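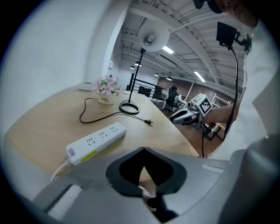 Chapter 4
Loads on a Household Circuit

Last updated: November

Every device plugged into a circuit draws current, and the wires in the wall have to carry all of it. In Chapter 3 we treated one appliance at a time. In this chapter we add them together.

Appliances on the same branch circuit are connected in parallel. Each one gets the full line voltage, and each draws its own current as if the others were absent. The total current is the sum of the separate currents. A power strip does not change this. It adds places to plug in, but the current for everything on it still passes through one cord and one wall outlet.

Consider a kitchen in Vallejo with a toaster rated at 730 watts and a coffee maker rated at 618 watts. On a 120-volt circuit the toaster draws 6.08 amperes and the coffee maker draws 5.15 amperes. Together they draw 11.23 amperes. A 15-ampere breaker will carry that load. Add a 527-watt rice cooker and the total rises to 15.62 amperes, above the breaker's rating.

Section 4.1 reviews the power equation, P = VI. Section 4.2 covers breakers and fuses, and why a small overload may take several minutes to trip one. Section 4.3 deals with heating in cords. You will need your resistance table from Chapter 2 for the problems in that section.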